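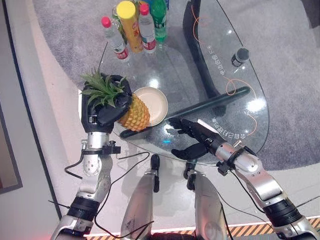
## 第六讲 透明支撑面上的双臂抓取

本讲接着上一讲的模仿学习，讨论一个具体设置：人形机器人坐在玻璃桌前，用左手或右手抓取桌上的菠萝，目标容器是一只浅口圆盘。讲义由 Natália Jurčo 整理，实验数据来自 Farnatura 任务集。

### 6.1 为什么选这个任务

桌面是透明的，深度相机在玻璃上的读数不可靠，经常直接返回地毯的深度。桌下的支撑杆透过玻璃可见，在头部视角里和桌上的物体混在一起，顶灯的反光又会形成亮斑。用传统的平面拟合方法求桌面高度，在这里基本不可用。

菠萝本身也有两个难点：

- 果身近似椭球，表面粗糙，摩擦足够，但容易滚动。
- 叶冠柔软且形状不规则，点云里噪声大，手指若先碰到叶冠，果身会转向。

### 6.2 观测与动作

策略的输入是头部相机的 RGB 图像和双臂、双手的关节角。不使用深度图。输出是未来一段关节目标位置，按动作块预测，每块 11 步，执行完一部分后重新推理，重叠部分取加权平均。

左右手共用一个策略网络，不设单独的选手模块。示教时由操作员按菠萝的位置决定用哪只手，网络从数据里学到这个选择。

### 6.3 数据

训练集共 1,533 条示教，其中左手完成的 681 条，其余为右手完成。两边数量不等，采样时按手做均衡，否则策略在桌面中线附近偏向右手。

每条示教开始前，菠萝的位置和叶冠朝向都重新摆放。远端的饮料瓶保留在桌上作为干扰物，不参与任务，但位置会有小的变动。

标注只有两项：使用哪只手，以及抓取是否成功。不标注接触点。

### 6.4 接触方式

示教中出现的抓法可以归为两类：

1. **上方包覆。** 手掌从果身上方压下，手指绕过靠近叶冠的一端。适合果身横放的情况。
2. **侧向夹持。** 手从外侧贴近，手指压住果身侧面。适合菠萝靠近桌边、上方空间不受限的情况。 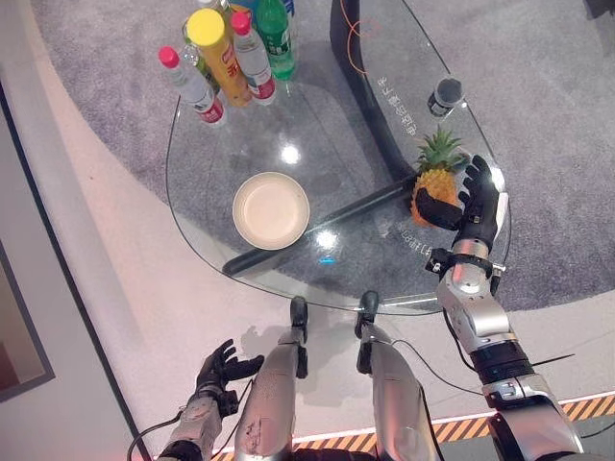
图 6-2　右手侧向抓握，左手张开悬空。

不工作的那只手也要控制。早期版本里没有对空闲手加约束，策略会让它随另一侧手臂一起漂移，有几次碰到了桌沿。后来在损失函数里对空闲手的关节速度加了一个小的惩罚项，权重取值见作业附件。

### 6.5 评测

每个模型测 200 次，起始位置由固定的列表给出，各模型使用同一份列表。判定标准如下：

- 抓取成功：菠萝离开桌面，并保持到手臂停止运动。
- 放置成功：松手后菠萝与盘子接触，且没有滚出盘外。
- 碰到瓶子但未碰倒，记录，不算失败。
- 碰倒任何一个瓶子，算失败。

抓取和放置分开统计。合在一起报一个总成功率时，看不出问题出在哪一步。

Kendra Cloutier 做过一组对照，把深度图作为第四通道加入输入，其余不变。结果在不透明桌面上有提升，换到玻璃桌上反而变差，失败多集中在下降高度判断错误，手指过早闭合。这组结果只测了一种相机，结论不宜推广。

### 6.6 讨论题目

1. 若将动作块长度加倍，对滚动的果身会有什么影响？请结合重新推理的频率说明。
2. 空闲手的惩罚项过大时，双手协作任务会受到什么限制？
3. 设计一种不依赖深度的桌面高度估计方法，可以利用手指接触时的关节电流。

### 作业

读取附件中的失败记录，按“定位”“接触”“提起”“放置”四个阶段分类，统计各阶段所占比例，并任选一个阶段提出改进办法。报告不超过两页，七月底前交。代码沿用 Tomcombe 仓库的评测脚本，不要改动起始位置列表。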